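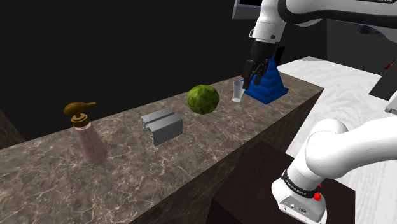 Season tickets and a team that moves to a new park: do I keep my seat priority?

Asked in Tickets and Seating

My brother-in-law and I have split two season tickets to the Florden club since the old park on Stenholm Avenue had wooden bleachers down the left field line. We're in section 6, row 11, on the aisle. The club has now confirmed the move across the river to the new place, and last week we got a letter saying current holders will be "invited to select comparable seating" and that a deposit of $50 per seat is due in January.

What I can't work out is what comparable means. The new park holds fewer people, the sections are numbered the other way around, and the first six rows behind both dugouts are going to be some kind of club seating with food included, which I don't want and won't pay for. The letter says priority is based on "account tenure" but the account was in my father-in-law's name until he passed it to us. On the website it shows us as joining the year the name changed. That would put us behind a lot of people who started well after we did.

Does anybody know if the original start date carries over? And is the deposit refundable if what they offer us is out by the foul pole? I called Saturday and sat on hold for 42 minutes before it dropped me.

2 answers
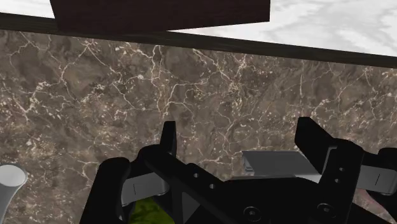 Annelies Claeys

I went through this with the Wurska hockey team when they left downtown, and then again with Florden because I have a weekend plan there. Some of it should apply to you.

On the start date, call again but ask for the ticket account office and skip the general line. The general line can only see the date on the screen. When an account is transferred within a family the old record is usually still in there under the old account number, and somebody has to link the two by hand. With Wurska I needed the old number and one piece of paper showing the earlier name. A renewal invoice was enough. If your father-in-law kept ticket stubs those didn't count for anything, at least not with them, so look for invoices or a canceled check. Get the change confirmed by email before selection opens. They fixed mine over the phone, and then the date was wrong again when my appointment came up, and I spent half the appointment on that.

On the deposit, read the back of the letter. Mine says it comes off the price of the seats and can be refunded up until you make a selection. Once you pick, it's gone. So if you go to your appointment and hate everything, do not let them put you in something "for now" while you think about it – that is a selection.

Comparable meant the same price level when I did it, and distance from the field had very little to do with it. My seats at Wurska were on the blue line and the comparable ones were in the corner, same price. I ended up going six rows higher to get back to the middle and I like it better. You see the plays develop. For baseball on the aisle I would look at the second level on the first base side, where the afternoon sun is behind you. Section 6 at the old park gets it in your face until about the fifth inning, as you know.

One more thing. Two people can share an account but only one name can be on the appointment. Work out with your brother-in-law beforehand what you're willing to pay. Ours ran 88 dollars more per seat than the year before and my sister was not happy to hear it afterward.

Mutua Minja

They'll just put you wherever. Same thing happened to my uncle when the Karunaratne Field deal went through. He had great seats and ended up under the scoreboard. I'd let them go and buy single games, there's always someone selling on a weeknight for less than face. You don't get the playoffs that way but when was the last time that mattered with this team.

Comment from the person who asked: Thank you Annelies. Found an old invoice with the account number on it in my wife's desk. Will try the account office Monday. Mutua, we did make the playoffs two years ago.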